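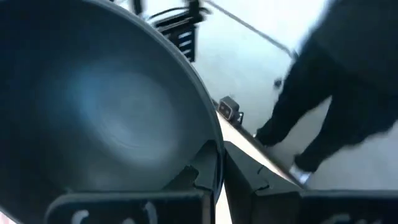 21/03/2026
By Solange Fagundes

I spent most of this morning going through the bowls. We had too many for the cupboard beside the stove, and every time I wanted the colander I had to lift out a stack and put it on the counter first.

My rule was simple. If I hadn't used a bowl since October, it went in the box for the Kostton thrift store. That took care of the glass set, the one with the chipped foot, and two cereal bowls that came with the apartment.

The big dark gray one stays. I use it for bread dough, popcorn, and salad when people come over. It has faint rings on the inside, the kind you notice when the light hits it, and the gray doesn't show tea or tomato the way my white ones do. I mix my usual loaf in it, 742 grams of flour and a packet of yeast, and there is still room for the dough to rise without touching the towel.

It doesn't fit inside anything else, so it has to go at the bottom of the stack or live by itself. I tried it on top of the fridge for a week and kept leaving mail in it. Now it has the low shelf to itself, with the dish towels folded next to it. I lost the spot where the slow cooker was, so the slow cooker is in the hall closet. I use that maybe twice a winter.

I also wiped down the shelves and put in new liner. The roll was 200 inches and I used less than half. If you cut it with kitchen scissors, mark the line on the back first. My first piece came out crooked and I used it under the sink.

Next is the drawer with the lids. I have no plan for it yet.

3 comments

Jailson Toledo
What do you wash the gray one with? Mine got dull after a year of the green scrubber.

Solange Fagundes
Dish soap and a soft sponge. I let it soak if dough has dried on.

Rungnapa Wiriya
I keep my largest bowl in the oven and take it out when I bake. I have forgotten once. Good luck with the lids, I gave up and bought a rack for mine.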